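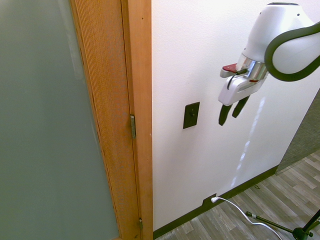
The rent on an old house is only half the bill, Gyu-bin Gil told the Cernen town council, and the other half goes up the chimney and out under the doors from the first frost until spring.

The council was hearing comments on a plan to check rental houses for drafts and missing insulation before the next heating season. After a long evening of testimony it approved the plan by a vote of five to two. The new rules take effect in August.

Under the measure, owners of rental houses in Cernen will have to show that attics are insulated, that outside doors and windows close tightly, and that any working heater has been serviced. Houses that fail will not be emptied or condemned. The owner gets a written list of repairs and a deadline, and the house goes back on the schedule for a second visit.

The town counted 1,284 rental units on its books when the plan was drawn up. Apartments in larger buildings are left out for now, along with houses built to the current energy code. The rest will be visited over several years, with the oldest streets on the east side of the river going first.

Inspections will be handled by Stesturar, a building services company that already does furnace and water heater permits for the town. The company will charge $73 a visit, paid by the owner. A repeat visit within the deadline costs nothing. After that, the full fee applies again.

Most of the argument was over money. Several landlords said they supported warmer houses but did not want to carry the cost alone, and a few said they would raise rents to cover it. One owner of three small houses near the rail yard said her insurance and property tax had both gone up and that she had put off a roof to pay them. She asked the council to wait a year. The motion to wait failed.

Tenants who spoke described high bills and cold back rooms. One man said his family closes off two rooms in the winter and sleeps in the front of the house. Another said she had bought plastic film for her windows every fall for as long as she had lived there, and that the landlord had been friendly about it but had never offered to fix the windows.

Gil, speaking a second time near the end of the hearing, said the town should be careful about what it calls a repair.

"A tube of caulk is a good thing to have, but it won't fix an attic with no insulation in it," Gil said. "If the list is all caulk, we'll be back here having this same talk."

The council did not change the wording in response. It did ask the town's building office to publish the inspection checklist before the first visits, so that owners and tenants can see what will be looked at.

To help with the work, Cernen will use a state weatherization grant it received last year and had not yet spent. The grant will pay up to $200 per house for materials such as weatherstripping, door sweeps, pipe wrap and attic hatch covers. It does not cover labor, new windows or new heating equipment. Owners will need to turn in receipts, and the materials have to be installed in a house that is rented out, not in the owner's own home.

Brendolik Hardware and the Ok lumber yard have both agreed to take the town's vouchers at the counter, which means owners using those stores will not have to pay first and wait for a check. Anyone buying elsewhere can still apply for the money afterward. The building office said it would add other stores if they ask.

Councilors also spent some time on what happens when a tenant, instead of an owner, wants an inspection. As first written, the plan gave tenants no way to ask for one. The version that passed lets a tenant request a visit by phone or by mail, and it bars the owner from ending a lease over the request. The owner still pays the fee if the house fails. If it passes, the town pays.

That part drew the two no votes. Both councilors who voted against the plan said they liked the grant and the checklist but thought the tenant requests would swamp a small office. The building office has one full-time clerk. The council set aside money for a part-time position through the winter and will look at the workload again when the budget comes up.

Stesturar told the council that a visit takes less than an hour in most houses. The inspector looks at the attic and crawl space where they can be reached, tries the outside doors and windows, and checks the service tag on the heater. Inside doors, paint and flooring are not part of the visit. Neither is wiring, although an inspector who sees something dangerous will report it to the building office – the same rule that applies to the company's permit work.

Owners will get a letter at least three weeks before a visit and can move the date once. Tenants must be told in writing by the owner, and the inspector will not go in if no adult is home.

Some smaller questions were left open. The council did not say how the rules will apply to houses in the historic district, where changes to street-facing windows need a separate approval. Storm windows mounted on the inside are likely to be accepted, the building office said, but it wants to check with the state first. Mobile homes are also undecided. They make up a small share of rentals in town but have some of the highest heating bills, according to tenants who spoke, and the standard attic check does not fit them.

The plan also leaves out any rule on how warm a rental must be kept. A proposal for a minimum indoor temperature came up last year and was dropped.

Voucher forms are available at the front desk of town hall and can be mailed on request. The forms carry the date 2 May 2024 at the top, and the office asks people to throw out any earlier version, which listed the wrong return address. Completed forms can be left in the drop slot by the side entrance after hours.

Owners who have had attic insulation installed in the past ten years should keep the contractor's invoice. The building office will accept it in place of an attic check – as long as the invoice shows the address of the house and the depth of the insulation.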